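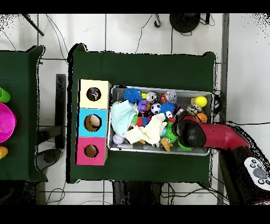 Figure 4. Sorting station, overhead view: the three-compartment box on the left, the toy bin beside it, the arm reaching in from the right.

Section 4: Setting Up the Sorting Table

You should have the arm bolted down and talking to the laptop by this point. If it isn't, go back to Section 3 and be nice to the USB hub. The Uldale arm behaves well once it knows where everything is, and gets creative when it doesn't. Set aside an evening. Noémie Aubert's notes allow 2 hours, but Noémie reads manuals first.

4.1 Table and cloth

1. Put the table within reach of the arm and level it. Folded cardboard under a leg is fine. We've all done it.
2. Spread the dark green cloth and pull it flat. A wrinkle looks like an object to the height check, and the arm will spend a long time trying to pick it up.
3. Clip the cloth underneath. Clips on top end up in the sort.

4.2 The box

4. Stand the yellow, blue and pink compartments in one line, edges touching, holes facing up. Yellow goes at the far end of the line as seen in Figure 4, pink at the near end.
5. Tape the compartments to each other, then tape the whole row to the cloth. One strip per joint is plenty.
6. Drop a ball through each hole by hand. If it sticks for you, it will stick for the arm, and the arm has less patience.

Note: The software goes by position and pays no attention to color. If you swap two compartments, swap them in the Borninis layout file too. Priya Ridgeway lost most of an April weekend to this and would like it mentioned.

4.3 The bin

7. Set the metal bin right up against the box, on the arm's side. A gap leaves room for dropped toys to hide.
8. Fill it. Balls, soft toys and a crumpled cloth or two make a good mix. Full to the rim is allowed, though the first few runs go better at half that.
9. Check the rim height with a ruler and enter it under BIN EDGE. Guessing is how the gripper gets its scratches.

CAUTION: Spiky rubber balls grip back. If the gripper closes on one and doesn't let go on command, press stop before you pull. Do not pull first - the wrist joint is the most expensive part on the parts list.

4.4 First run

10. Move stray cables away from the table legs and from wherever you plan to stand.
11. Set the speed to its lowest value. You will be tempted to raise it almost immediately. Wait.
12. Jog the arm until the gripper hovers over the bin, clear of the pile, and press SAVE HOME.
13. Start a run of 100 picks and stay in the room. Keep one hand near the stop button and neither hand in the bin.

If the run halts with code 3039, the arm thinks the box has moved. Usually it has, because somebody leaned on the table. Line it up again, repeat step 12 and restart.

CAUTION: Don't rescue a toy mid-run. The arm has no opinion about whose fingers those are.

4.5 When you're done

14. Park the arm before switching off the power. It sags otherwise, straight into the pile.
15. Leave the tape on the box if you'll be back within the week. If the table is shared, write your name on the tape. Rafferty Dunleavy's box spent a month as a paint tray.

Continue to Section 5, Teaching the Gripper About Cloth. Bring snacks.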